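Jul 1, 2023

Today I finished the last episode of Kollden and I am a little sad, so I will write it down before I sleep. I began this series only because Chelsea Dunmore at my work said it was the best thing she saw in years, and for the first 3 episodes I did not believe her. Everything was dark, everybody was whispering, and I had to put on the subtitles. I put them on anyway for most shows. But with this one even my neighbor, who was born here, told me he needs them.

The story is about a ferry hotel on a cold lake, and two sisters who inherit it from an uncle they have never met. The older one, Mirela Tănase, wants to sell. The younger one wants to stay, and she finds the guest book with the missing pages. I had guessed by the middle who tore them out. I was wrong, and I was glad to be wrong, as I am usually the annoying person who says the ending aloud.

What I liked the most was the dinner in episode six. It is one long conversation, with almost no music, and the sister Tănase says only a few words, but you understand that she has already signed the papers. My mother used to be silent at the table in the same way. I stopped the episode there and made tea, and I continued only after some time. 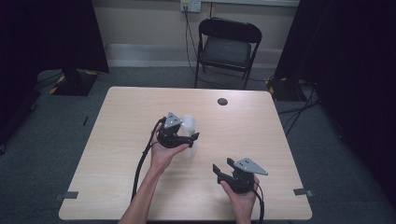
Fedir Savchuk called in the evening and we argued about the ending. He thinks the fire was an accident. I think the younger sister left the lamp there on purpose, and that the writers show it to us when she takes off her gloves in the corridor. Fedir says she takes off her gloves because she is warm. He always finds the simple explanation, and then he is very calm about it, and this makes me argue more. We spoke for 48 minutes, I saw it on the telephone after.

He wants me to watch Guvus next, which is a comedy about a family that rents costumes. I tried the first episode last winter and did not laugh. Fedir says that the humor is in the accents, and that my English is now better, so I should try again. Maybe he is right. When I came here I learned much of my English from bad hospital dramas, and for a long time I knew the word "defibrillator" but I did not know the word "dustpan."

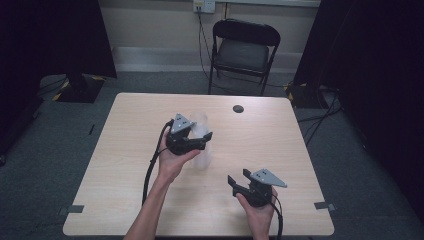 Then I read what other people write about the finale. On the Flonlow forum there were already 900 comments and I read perhaps 200 of them, which was too many for one evening. Half of the people are angry that we never see the uncle's face. For me it was better so. If they show him, he becomes an actor with a beard, and I will think only about where I saw this actor before.

One person wrote that there will be a second season. I hope it is not true. I would watch it, of course, but I would complain the whole time. The boat is gone, the hotel is closed, and the sisters are not speaking. What should they do for eight more episodes, write letters?

I promised Chelsea to tell her my opinion at lunch. I have to remember not to mention the guest book in front of the others, because two of them are still on episode four. I also must return her the book the series is made from. I have read only the first chapter and there the sisters are cousins.

In July I want to watch less and go to the real theater at least once. There is a small one behind the library with a play about a lighthouse, and the tickets are not expensive. I will ask Fedir if he comes. He will say the lighthouse is just a lighthouse.

Print this entry | E-mail this entry

Contact | Copyright, all entries belong to the author | Back to top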